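Skip the robot, keep the hands

Teaching a robot arm to do a small household job used to mean driving the arm. Joystick, or a second arm you drag about by the elbow. Slow, dull, and the arm is in one place while the kitchens and offices are everywhere else.

The Wumness project leaves the arm out of it. People wear the gripper instead - one on each hand - and just get on with the job. Cameras see what the fingers see, the printed squares give the position, and software at Asero turns the lot into something an arm can copy later. That's the theory anyway.

Numbers then. 3000 recordings in the first set, gathered over 14 jobs. A new wearer gets 10 minutes of practice, which sounds mean but most dont use all of it.

What worked: big rigid things. Cups, boxes, lids. What didn't, or not at first: anything soft. Tissues were the worst of the lot. Pull too hard and you get three, too gently and it slips out of the pads, and the arm has no idea which of those it just did. The October version of the model failed so often the team nearly dropped the job from the list.

Two views from the tissue work, from above the table and from the gripper itself.
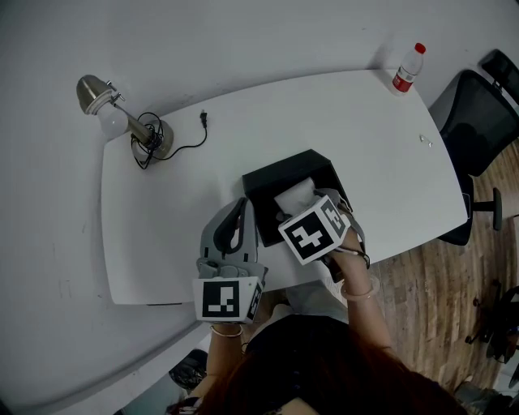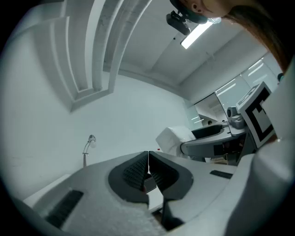 The fix was boring. More wearers, fewer repeats each. With 21 people instead of a handful the model stopped copying one persons wrist and started copying the pull. Taltico, who want this for packing soft goods, are now asking about sleeves and carrier bags - much harder, and teh pads may need to change before anyone tries. Urbonaitė is next on the list of test sites. No arm there either, to begin with.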